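Drudport Athletic Association Member Forum
Uniforms and Equipment > Care and Storage

Topic: Folding procedure for team shorts

F_Masanja
Equipment Coordinator
Posted 23 January 2020

Members are asked to review the procedure for returning basketball shorts to the storage room at Ocampo Hall. Shorts are to be turned right side out, laid flat, folded once lengthwise so that the side stripes meet, and then folded once from hem to waistband. Drawstrings are to be tucked inside. Items returned in any other condition will be set aside and the team manager will be notified.

The room currently holds 108 pairs on open shelving. Comments on the wording are welcome before it is posted on the door.

Felista Masanja

wukden_manager
Member

Thank you for the draft. Our team has no objection to the lengthwise fold. I would question the second fold. On shorts with a printed logo on the leg, folding hem to waistband places a crease directly across the lettering. We had several pairs last August on which the print had begun to crack along that line. Could the instructions permit rolling as an alternative?

S. Yazıcı
Laundry and Facilities

I must respectfully disagree with the previous post. Rolled shorts do not stack, and the shelves at Ocampo Hall are shallow. When one roll is removed, the others move with it. In my view the cracking described is caused by dryer heat, and the care sheet already requires a low setting.

Selim Yazıcı

wukden_manager
Member

The low setting was used in our case. I accept the point regarding the shelves. Would a fold in thirds be acceptable? The logo could then be kept on a flat panel.

Flallitz_Rec
Member

We use thirds at Flallitz and have done so for two seasons. It takes slightly longer to teach. The greater difficulty for us is shorts that come out of the dryer twisted, with one leg wound under the other. New helpers tend to fold over the twist, and the finished stack leans. I would suggest adding a step: hold the shorts by the waistband, shake once, and lay them down before any fold is made.

I would call the item on the right acceptable for shelving, although the corner should be pressed down. 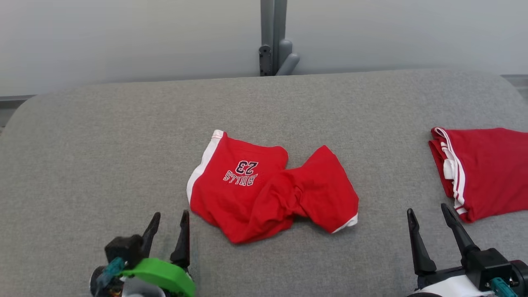

Red shorts with the "BULLS 23" print, bunched on one side, and a second red item folded at right.

S. Yazıcı
Laundry and Facilities

The attachment is useful. I would not describe the item on the right as a pair of shorts with any certainty, as only part of it is shown. The striped edge is nevertheless a good guide for alignment. I support adding the shake step.

I remain opposed to thirds for the adult sizes. The resulting bundle is too thick for the lower shelf.

F_Masanja
Equipment Coordinator

The comments have been noted. The draft will be amended as follows. Shorts are to be shaken out by the waistband and laid flat before folding. Youth sizes with a printed leg may be folded in thirds. Adult sizes will continue to be folded hem to waistband until the shelf measurements have been checked.

wukden_manager, please send me the size range of the pairs on which the print cracked.

wukden_manager
Member

They were all adult medium. I will bring one to the storage room so that the crease can be compared with the fold line.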